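From the Garden Room: Making Cut Flowers Last

Every year when May comes around I start getting the same question at the counter, and I never mind answering it, because it was my question too when I first came to work at Gravness. Why do the flowers I bring home look tired in a couple of days, when the ones at my grandmother's house seemed to stand on the piano for ever? I can't speak for your grandmother's piano, but I have picked up a good many habits over the years and I thought I would put them all down in one place, so that you can cut this out and stick it on the fridge if you like.

Start with the vase, and I mean really start with it, before you so much as unwrap the flowers. A quick rinse is not a wash. The cloudy ring at the bottom is full of the same stuff that clogs up stems, and it will be happily waiting for the next bunch. Hot water, dish soap and a bottle brush will do it. For the narrow-necked ones that no brush will go down, I put in a spoonful of uncooked rice with a little soapy water and swirl it around (hold your hand over the top, I have learned this the messy way).

Then the cutting. You want a sharp knife or a good pair of snips, and kitchen scissors really don't count, as they pinch the stem more than they cut it. Take off an inch or so at a slant and get the stem straight into water. If you are called away to the phone in the middle of it all, cut them again when you come back. It feels wasteful but it isn't, and a slightly shorter bunch that drinks well is a much nicer thing to have on the table than a tall one hanging its head.

Any leaf that would sit under the water has to come off. People are often sorry to do this, especially with roses, where the leaves are half the pleasure, but you only need to strip the lower part and can leave the top ones be. Thorns I mostly leave alone, by the way. Tearing them off opens up the stem, and unless there are small children about I would sooner just be careful.

Now for flower food, which is where we all have our opinions! The little packets are good and you should use them, but do read the back. Ours are meant for 500 ml of water, a bit over two cups, and most people tip one into a great big pitcher and wonder why it didn't do much. As for pennies and aspirin, I have tried both and couldn't see any difference. What does help is changing the water completely every other day and taking a sliver off the stems while you are at it.
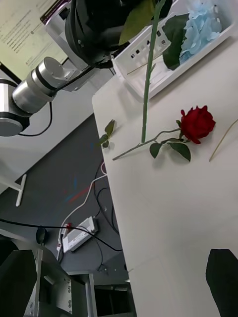 Roses deserve a paragraph to themselves, I think. Buy them when the bloom still feels a little firm if you press it very gently near the base. If one droops at the neck on the first evening, don't give up on it – recut the stem, roll the whole flower loosely in newspaper so the head is held up straight, and stand it in deep lukewarm water overnight. I have had poor floppy things at 9 in the evening that were perfectly presentable by breakfast. With good care, a week is a fair thing to hope for, and I have had the big garden types from Plendholm go up to 7 days on my own kitchen windowsill, on the shady side.

That brings me to where you put them. Keep them out of the sun, away from the heater and away from the fruit bowl. Ripening fruit gives off a gas that ages flowers, and bananas and apples are the worst of the lot. If you have a cool hallway or a porch, let the vase spend the night out there and bring it back in with the morning coffee.

A few bits of shop news while I have you. The Mac Mathúna snips that so many of you asked for are back on the shelf by the door, in both sizes, and we will sharpen your old pair for you if you leave them with us in the morning. The Groltum vases, the plain heavy ones with the wide mouth, are down to the last 3, and I'm told there won't be any more until fall. We have also started putting the short-stemmed roses in the bucket next to the register – they are lovely in a jam jar or a teacup, and they cost a good deal less than the long ones.

Do come in and tell me how your flowers are getting on, and if you have a trick of your own, I would love to hear it for the next newsletter.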